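# Weigh Your Trash for a Month

If you've ever wanted to throw away less but had no idea where to start, this is the most fun way I know to find out! All you need is a luggage scale, a notebook and a bit of nosiness about your own habits. I did it in December (a brave choice, with all that wrapping paper) and I'm still hooked.

## Set up

1. Hang the scale on a hook near the back door. Mine is a cheap one that reads in grams.
2. Rule a notebook page into four columns: date, room, weight, notes.
3. Pick a time and stick to it. I weigh right after supper.

## Weigh and write

Tie the bag, hook it on, wait for the number to settle and write it down before you do anything else. Then add a few words on what's in there, such as "mostly packaging" or "old dish cloth". Those notes turned out to be the best part when I read them back! 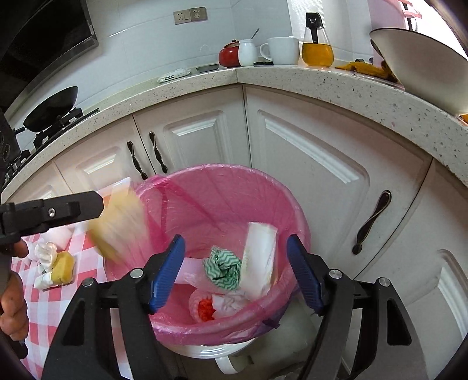
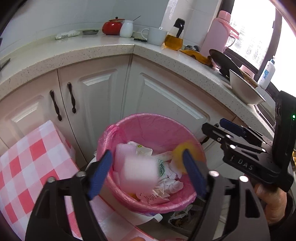 *Kitchen trash bins*

Small bags can be tricky. If the scale won't register anything under 48 grams, save two or three bags and weigh them together. My heaviest was a whopping 2000 grams, and my note for that day just says "cleared out the freezer, sorry."

## Read your month

Add up each room, then circle the three heaviest days. My friend Ita Tierney tried this in Fultelville and found that 61 percent of her total came from food scraps, so she got a compost pail going the same week. For me it was paper towels, and I've now got a drawer full of cut-up old T-shirts instead.

Pick one thing to change and start a fresh page. Keep the first month's page taped inside the cover so you can flip back to it!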